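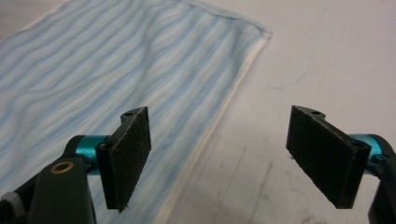 blue and white towel, table, flat

Health & Community > Local Info > Vaccine rumours in the parents group

carys_o
April 13, 2018
Need a sanity check. I help run the parents page for our end of town, 4,000 members, mostly school run chat and lost coats. Measles letter went out from the surgery, and within the hour somebody had posted a voice note saying the clinic had "run out of the safe batch". No name, no source. Shared all over. I took it down and now I'm being called a censor. Do I leave this stuff up and reply to it or just delete??

Filali_Dad
Delete. You're an admin, not a debating club.

mossbank
Disagree. Delete it and it goes straight to the private chats where you can't answer it. We had the same with the flu jab in August, admin wiped every post and the rumour got bigger. People thought there was something to hide.

Filali_Dad
And if she leaves it up, half of them only read the first line and never see the reply. Seen it.

jevik77
pin a post from the surgery at the top. done

carys_o
Asked the surgery. They said they'd "look into a statement". That was 2 days ago. Receptionist was lovely, but she can't write it herself can she.

Hanane T
Hi Carys, Hanane Tahiri here, I do outreach for the Skurnia health project so this is more or less my job. Few things, typing on a bus so sorry.
Don't repeat the rumour in your headline. Start with the true thing. "The clinic has vaccine and appointments are open", if that's right, check first!! Then say a false message is going round. Then the true thing again.
Keep it short. Voice notes travel because they're easy, a page of text wont.
And get a person people know to say it. In our area a school nurse recording 30 seconds on her phone did more than the leaflets.

mossbank
This. The voice thing especially. My mum-in-law doesn't read the posts, she plays whatever lands in the family chat.

Filali_Dad
Fine but a nurse on a phone is how the fake ones sound too. How's anyone meant to tell?

Hanane T
Fair point. Name, where she works, the clinic number at the end so people can ring and check. The fake ones hardly ever give you a number.

old_tom_z
Facebook should be dealing with this, not some poor woman doing it for free. I reported one on Zarkano's page last year and got an automatic reply. Nothing else.

jevik77
who is zarkano

old_tom_z
The vitamins shop. They were sharing all sorts.

carys_o
Ok so I've put the original back up?? no, sorry, haven't. I've written a new one, Hanane's way, with the clinic number. 18 comments so far, most are asking about opening times. Two people still on about censorship.

Filali_Dad
Mute them.

mossbank
Don't mute them, answer once, politely, then leave it. Everyone else is reading over there shoulder.

Hanane T
Agree with mossbank. You're writing for the quiet ones. Also look at what's being asked, if it's all opening times then put the opening times in the post.

carys_o
Done that. Surgery just rang, the practice nurse will do a recording tomorrow after clinic. Will put the link on here when I've got it. Carys Owen is my real name btw if anyone wants to find the page.

jevik77
whats the page called

carys_o
Will message you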